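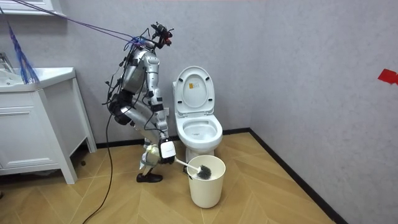

Photo : Gindis / archives Prirneck

Elle a commencé à faire le ménage chez les autres à vingt ans, et la première chose dont elle parle, avant même d'avoir fini de servir le café, c'est de la brosse des toilettes. « On la range toujours trop vite ! Vous frottez, vous tirez la chasse, et hop, elle retourne tremper dans son pot. Moi, je garde un seau à côté, au pied de la cuvette, et la brosse y passe avant tout le reste. »

Chez Prirneck, la petite maison d'entretien où elle forme les nouveaux, on compte 171 logements à tenir, des studios pour la plupart, avec des salles d'eau où l'on se cogne les coudes (elle rit, elle en a encore un bleu). Le carrelage ne lui fait pas peur. « Le carrelage, c'est franc, ça se voit quand c'est sale. Un sol en bois à côté des toilettes, par contre, il faut essorer, essorer encore, et ne jamais laisser traîner une flaque. »

Sa méthode tient en 4 passages, toujours du haut vers le bas : le réservoir, le couvercle des deux côtés, la lunette, puis la cuvette, en insistant sous le rebord. Le pied vient avec le sol, à la serpillière. Pour le seau, elle n'a pas de religion, pourvu qu'il soit stable et qu'il ne serve à rien d'autre. « Le mien, je l'ai acheté chez Histard un mois d'août, il est affreux et je l'adore. »

Elle nous raccompagne à la porte, puis revient sur ses pas : elle avait oublié de nous parler des joints.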